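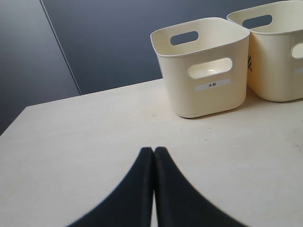
Shared Tableware: New Sorting Bins in the Third-Floor Break Room

The Office of Facilities Services has introduced labeled sorting bins for cups and bottles in the break room at Eskola House. The arrangement took effect at the start of March and applies to all departments with access to the floor, including the Cerier reading group and visiting staff from Prallari.

The bins replace the wire rack that formerly stood beside the sink. Staff had reported that cups left on the rack were often taken for clean when they were not, and that drink bottles brought from home were regularly thrown away with the recycling. A review of break room supplies carried out over the winter by Orvokki Juntunen, Office Services Manager, recommended that items be separated by kind at the point where they are set down.

The bins are cream-colored plastic tubs with rounded corners and an oval handle opening in the front and in the back, so that they may be lifted with both hands and carried to the pantry. Each has a small white label below the front handle. The labels were printed for our colleagues in the Pivska exchange program, and one of them reads 水杯, "water cup." Staff who do not read Chinese may consult the English key posted inside the door of the supply cabinet.

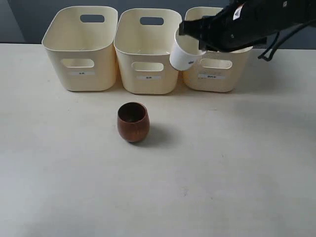 Staff are asked to observe the following when using the table.

Cups and bottles should be emptied at the sink before they are placed in a bin. Liquids, tea bags and fruit peel do not belong in the bins under any circumstances.

Personal cups, including those made of wood or metal, should be kept apart from paper cups. Paper cups may be set aside for a second use on the same day and are otherwise discarded at closing. Wooden cups should be washed by hand and must not go into the dishwasher.

Bottles should be closed with their caps before they are put away. A bottle that bears a name will be held for 5 working days. A bottle without a name will be held until the next evening collection.

The front part of the tabletop is to be left clear when not in use. Bags, mail and laptops should be kept on the side counter, where additional outlets have been provided.
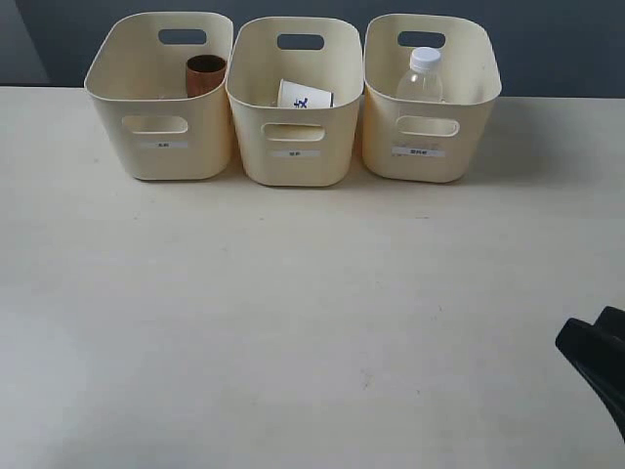

The bins in use, with a paper cup in the middle bin and a capped bottle in the bin at right.

Collection takes place each working day at 3 p.m. and again at closing. At these times the contents are checked against the labels, and misplaced items are moved to the correct bin. Staff who need a cup or bottle returned outside these times may call Facilities Services at extension 3109.

The cost of the bins was met from the existing supplies budget, and no charge will be made to individual departments. Funds remaining under the same heading will be used to purchase 40 additional hooks for the coat area, as requested in the last staff survey.

Eilif Lundgren, Director of Facilities Services, has asked that departments planning meetings or receptions on the third floor give notice of the expected attendance, so that further bins can be brought up from storage beforehand. Requests should be made in writing and should state the hours for which the room is needed. Bins borrowed for an event are to be rinsed, dried and returned to the table by the following morning.

Comments on the arrangement may be left in the suggestion folder by the break room door or sent to Ms. Juntunen through internal mail. A decision on extending the bins to the ground-floor kitchen will be announced in a later issue of this newsletter.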